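Section 4: Filling the Bottle

The Zodau snack bottle ships empty, which Clomley considers a feature. Filling it is up to you. Set aside a few minutes, or longer if you've never tried to post a breadstick through a hole made for liquids.

Before you start

Clear a table. A big pale one is best, as crumbs show up on it and can be dealt with before they reach the carpet. The bottle holds 743 ml, a figure of limited use to anyone storing solids.

1. Unscrew the cap and put it somewhere you will remember.
2. Check that the inside is dry. Water and breadsticks get along for a very short time.
3. Lay the bottle on its side with the neck pointing toward whoever is holding it.
4. Hold the neck still. Do not squeeze the middle.
5. Feed in one stick at a time, thin end first. Sticks longer than 159 mm should be snapped in two.

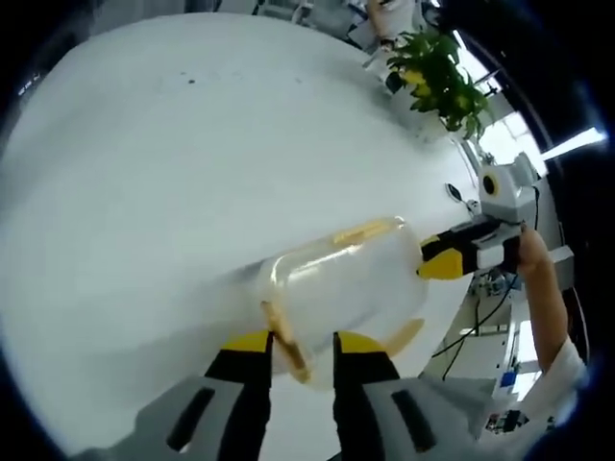

Fig. 4-2. Bottle on its side, neck to the right.

6. Gather up broken bits. These may go in the bottle, or in you.
7. Stand the bottle upright, replace the cap and turn until it clicks.

NOTE: A stick lying on top of the bottle does not count as stored. Our tester Arnout Meijer argued otherwise for most of June and was overruled.

CAUTION: Do not shake the bottle to make the contents settle. They will settle into powder.

CAUTION: The bottle rolls. Keep a hand on it any time it is lying down, and keep it away from the edge of the table.

If a stick jams in the neck, tip the bottle and tap the base gently. Do not push with a second stick, or you will have two problems of the same size. Replacement caps are part no. 2676.

Related items
Dorkside Bread Box, Small
Negri Stick Jar 280
Zodau Bottle Brush
Clomley Crumb Tray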